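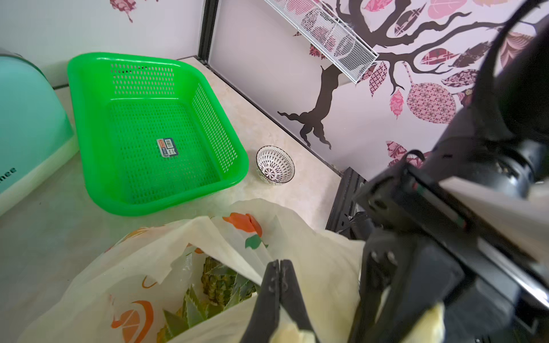
About Trernamura

Hello, and thank you for wandering over to this page. We are a small company in Sirkden that writes and looks after a calendar of public holidays, national days, saints' days, remembrance days and all the odd local occasions that sit in between. If your child has come home with a worksheet on how different countries mark their independence, or you have read a paragraph on the back of a tear-off calendar explaining why the banks are shut, there is a fair chance that one of us wrote it (and that the rest of us argued over it first).

How we began

Jeanine Dekker was teaching history to eleven-year-olds when she began writing a few lines on the board each morning on what had happened that day. The children liked the strange ones best, of course, and would remind her if she forgot. Other teachers asked to borrow the notes, then a neighbouring school did, and before very long she was typing them up on Sunday evenings and posting them out in large brown envelopes, which she paid for herself for far longer than she ought to have done.

That was 15 years ago. The envelopes turned into an email and the email turned into Trernamura, with a proper desk and a kettle in two rooms above the old Postma print shop. We are still in those rooms, although we have since talked our way into a third one at the back, and there are now 14 of us, mostly part-time. Jeanine still writes the October pages herself and will not be parted from them.

What we do

At the heart of it all is the Clirnus calendar, our own collection of days worth knowing about. It holds 1,835 entries at present. Each one has a short version for a wall or a newsletter and a longer version for people who want the story, along with a list of where we found everything. Some entries are only a paragraph long. The ones on founding days and constitutions tend to run on rather, as those are the subjects we get carried away with.

Schools take the calendar as a termly pack, and almost 182 of them do so now. We also write for libraries, care homes, parish magazines and a handful of firms with staff in several countries who would like to know when it is kind not to book a meeting. If you only want a single day written up – a town charter, say, or the anniversary of a village hall – we are very happy to do that too, and we charge by the page.

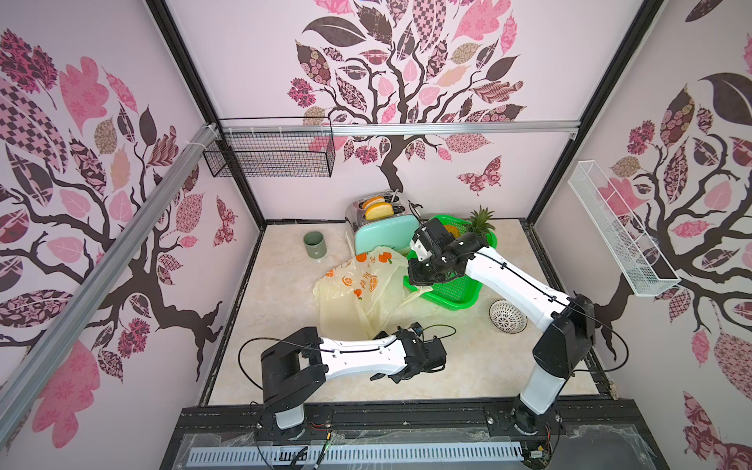 We do a fair amount of talking as well. Costel Vukadinović joined us from a local archive and runs our visits to classrooms and history societies. His most popular talk is on how a country settles on the date of its national day, a question that sounds as though it should take five minutes and which usually takes him an hour and a quarter, plus tea. He will travel a good distance if there is a train, and he brings his own projector.

How we check things

Dates are slippery. A document may be agreed on one day, signed on another and read aloud in the square a week later, and people have been known to celebrate all three. Calendars themselves have changed over the centuries, so an old letter and a modern book can disagree by a week and a half and both be quite right. When we meet a muddle like that we say so in the entry and give the different dates side by side, so that readers can see what the fuss is about.

Every entry is read by two people other than the writer before it goes out. We do still make mistakes, and we are grateful when someone writes in. Corrections go into the next pack with a thank you to whoever spotted the slip, unless they would prefer not to be named.

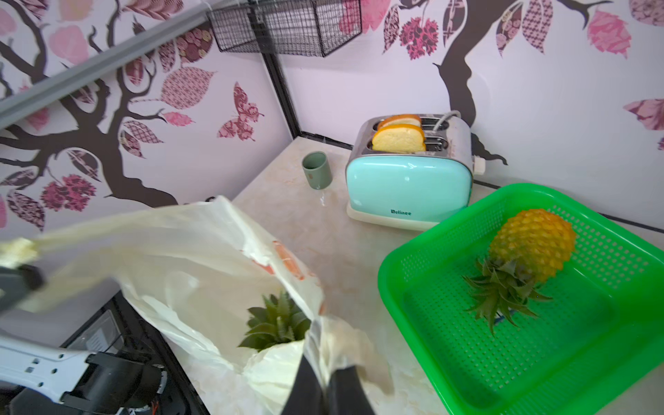
A pineapple in a white plastic bag.

Coming to see us

You are welcome to drop in on weekday mornings, though do ring first if you would like to look through the reference shelves, as the back room is small and gets crowded quickly. The stairs are steep and there is no lift, I'm afraid, but we can bring books down to the ground floor for you, and we often do.

Teachers who would like a sample pack can ask for one through the contact page. Please tell us the age of your class and which month you would like to start with, and we will post it within the week.

Page last updated 2025-08-18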